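The Flarora Method

By the second hour of the workshop Itzel Esquivel had filled 6 pages of her notebook, and she was loving every minute of it! She had come to Garnulport to learn how to ask for things, because at 23 she had still never asked for a raise, a refund or a better table.

"Persuasion starts with a small favor," said Evaristo Contreras, bouncing on his heels at the front of the room. "Ask somebody for something tiny. A pen. The time. They say yes, and then they start thinking of themselves as a person who says yes to you. Isn't that wonderful?"

Itzel thought it was completely wonderful. She underlined it twice. 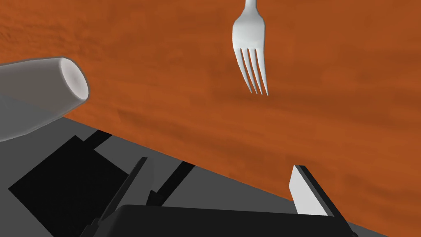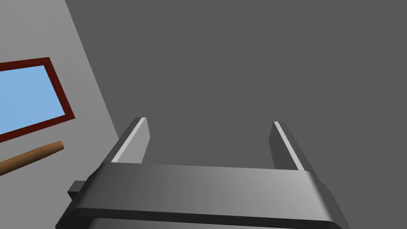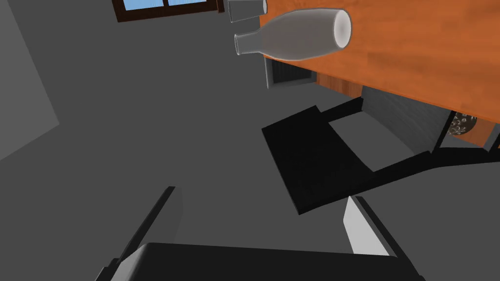
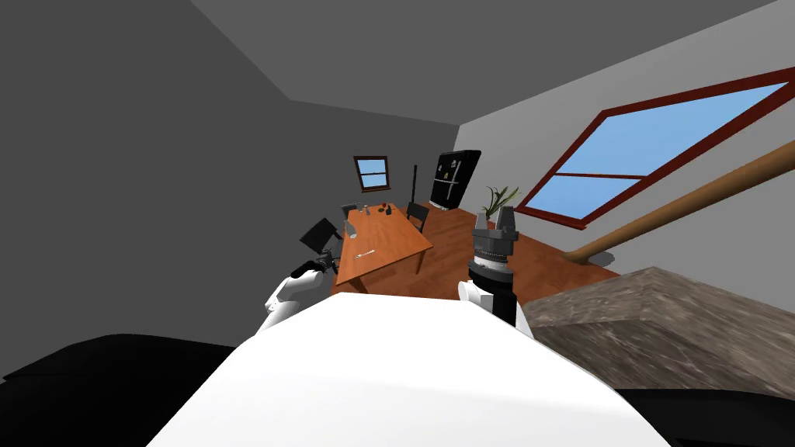
At the break she tried it on Tonantzin Villaseñor, her boss of almost two years, who had signed up for the same Saturday and was standing by the coffee.

"Could I borrow your pen?" Itzel asked.

Tonantzin handed it over. "Could you hold my cup a second?"

"Sure!" said Itzel, and took the cup.

"And would you mind covering the Hestport account in August?"

"Of course," said Itzel — and heard herself say it, and stared down at the pen in one hand and the cup in the other.

Tonantzin was already laughing. "I've read the book," she said. "Chapter 8 is the best one. Go on, your turn. What did you want?"

Itzel gave back the cup. She kept the pen.

"A raise," she said.

"How much?"

She hadn't planned that far, so she opened the notebook to a clean page, wrote down a number, and turned it around for Tonantzin to read.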